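Home Visits Checklists Archive Contact

6 Feb 2021
By Min-kyu So

Larport open day, Skenside site. Floor checklist with comments, marker sorting table. To be read with the general sheet for the building.
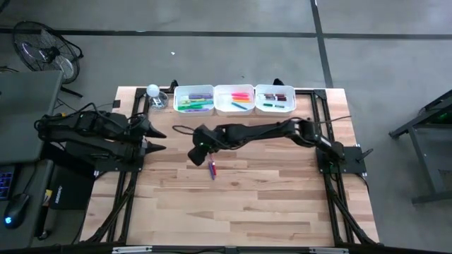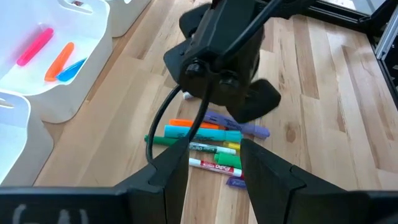
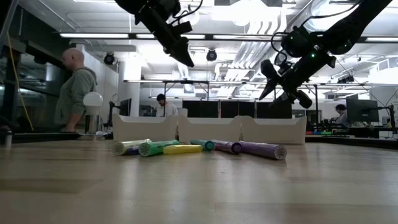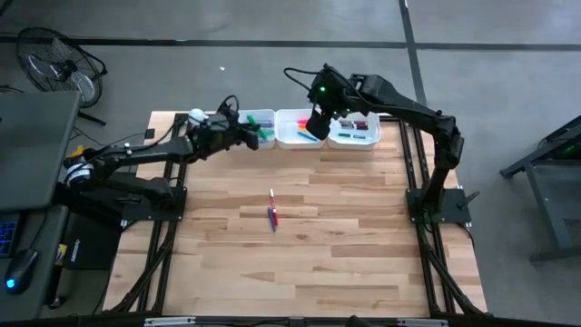

1. Visitor line. PASS with comment. The rule for the day is that visitors stay behind the line whenever the arms have power, and staff cross it only after telling the operator. The wording on the joining letter said "keep well back", and two guests asked me how far that was. The dark tape on the concrete beyond the table is easy to follow, and the letter should simply mention it. Please change this before the September visit.

2. Emergency stop. PASS. Tested before doors opened and again after lunch. Both arms held position each time. The operator on the second shift had to be shown where the spare button was, so add it to the handover card.

3. Table and mounting. PASS. Base bolts checked by hand, none loose. Frame did not rock when leaned on.

4. Cables. COMMENT. Slack is needed for the full reach, but the wrist cable on one arm can droop in a long loop over the markers when the gripper is low. Nothing snagged while I was there. Ask Kramer whether a shorter lead or a clip higher up would do.

5. Grippers. PASS with comment. The fingers taper and should be treated as sharp. No hands on the table during a run, including to straighten a marker. One member of staff was reminded of this.

6. Trip hazards. COMMENT. Floor fan is on a stand beyond the table. Lead to be taped down if the fan is used while guests are in. Small scrap of white litter on the floor, sweep before opening.

7. Loose items. COMMENT. The globe lamp stands close to the table and is glass as far as I know. Move it or fix it down.

8. Marker stock. PASS. Caps on, no leaks on the wood. The sheet from Iline lists 1,457 picks up to the previous visit and 1,790 at close, which agrees with the operator's log. Dried-out pens are fine for this job and should be kept.

9. Talk and questions. PASS. The operator stopped the arms before taking questions. Keep it that way. Groups of 7 were comfortable, larger ones blocked the walkway to the desks.

10. Noise. Not measured. Conversation at normal level was possible all day.

Actions: item 1 to Larport, item 4 to Kramer, items 6 and 7 to whoever opens up at Skenside. Recheck items 4 and 7 before the next visit. The rest can wait for the yearly inspection.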